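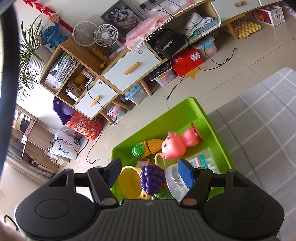 Do I need a variance to put a restaurant in an old hardware store?

Colton Sandhu
May 24, 2024

I'm looking at the old Hiebert building on Bremmont Street. It was a hardware store for years and has sat vacant since the last tenant left. The first floor is 1,994 square feet, plus a basement I'd want for storage and a prep kitchen. The listing says "commercial, restaurant possible" and the agent can't tell me more than that. Do I have to go to the zoning board or can I just pull permits? I'd like to know before the June hearing deadline.

Bilal Haddad

Depends on the district. If the parcel is mixed use, a sit-down restaurant is usually allowed, but using the basement for cooking or prep can trigger a variance even when the first floor is fine. Ask the zoning office for a written use determination – don't go by the listing. Ours cost $500 and came back in 2 weeks. Also ask about the exhaust duct. If it has to run up an outside wall and the building is on a historic list, that's a separate review.

Make the lease contingent on approval. We didn't, and paid over $3,000 in rent on a space we couldn't open.

broltach_renter

Pretty sure that block was rezoned a while back. The coffee place on the corner got in with no hearing, but they only do pastries. Call and ask.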